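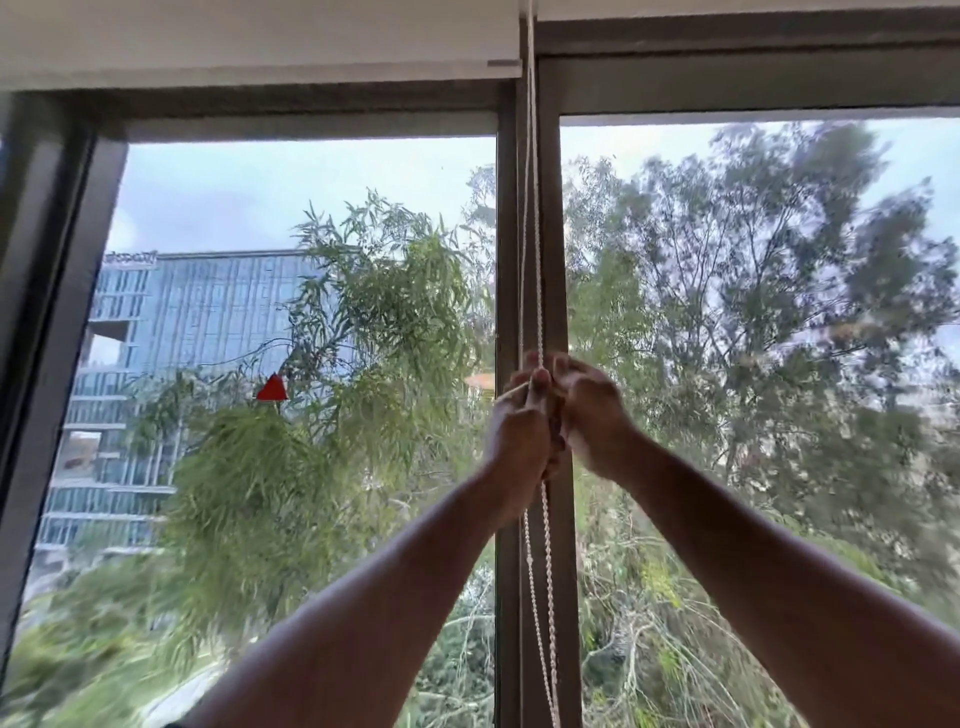

Minutes of the Pestitz Handball Club general meeting, held in the upstairs room on 29 June 2021 and typed up by me, Nimal Bepari, club secretary for one more season (you have been warned!). We got going late because the goalkeepers' session downstairs ran over and half the people we needed were in it. The main business was the women's team and what we do about the new league format, so I let that part run long. The blind got its usual mention before we started: it's a white roller one on a beaded cord, it takes two hands on the cord if you have my kind of patience, and with the evening sun on the screen I asked for it to be sorted before the next video night. Then we got down to it.

Minutes of the April meeting
Read and accepted, with one fix. I had written that we lost the second leg to Gulta by five. It was two. The players were very firm with me about this and I have corrected it.

Season report, women's first team
Coach went through the season, such as it was. We came in fourth, with three home games played behind closed doors and two more moved so late that we warmed up in the parking lot. She was happy with the defense, and so was I from what I saw. The 5-1 worked well against teams that like to shoot from distance, and badly against Gulta, who just kept feeding the pivot until we gave up and dropped back to 6-0. She wants to work on switching between the two during a game without calling a timeout to do it.

There was a good long argument over playing seven against six. Coach likes it in the last ten minutes. The goalkeepers hate it – they're the ones sprinting back to an empty net – and they said so at some length. We left it with the coach, where it belongs, but she agreed to try it in the preseason games and show everybody the clips afterward.

Gate numbers
I'd been asked for these, so I dug them out. The last full season before the shutdown we had 1,656 paying spectators across all home games. The season before that it was 1,304. I think that's a really nice jump for a club our size, and most of it came from Saturday-style double bills with the juniors playing first, because parents stay if there's coffee. We'd like the double bills back as soon as the league will let us.

(It was pointed out that I had said "Saturday-style" out loud and that our hall slot may move to another day of the weekend. Fine. Weekend-style.)

New league format
The league is splitting into two groups, with the top teams of each crossing over in the spring. We're in with Gulta and Hứa, which means one short trip and one horrible one. I asked whether we could play Hứa away in the early fall before the roads get bad. The answer is that we can ask, and the fixtures people will do what they like. I'll write to them anyway.

A few players wondered if the crossover means goals carry over from the group games. They don't, but points against the teams that also qualify do. I had to read that paragraph of the rules twice myself, so I'll put a copy on the noticeboard by the changing rooms.

Balls and equipment
We are down to a sad collection of size 2 balls, and several won't hold air through a full practice. Agreed to buy new ones before preseason. Somebody suggested Hudora for the small goals the minis use in the yard, and I'll get a price. Please stop leaving resin on the storeroom door handle. I stuck to it twice in one evening.

Preseason
Practice starts again the second week of August, running first and balls after, sorry. Two friendlies at home, and hopefully a third at Gulta if they answer my emails. Anyone going on vacation should tell the coach now and not by text from the airport.

Any other business
The left wings asked for a second pair of match shorts each. The right wings then asked as well. Passed on to the kit budget with no promises from me.

Next meeting after the first friendly, same room. Bring your own chair cushion if you've complained about the chairs.

N.B.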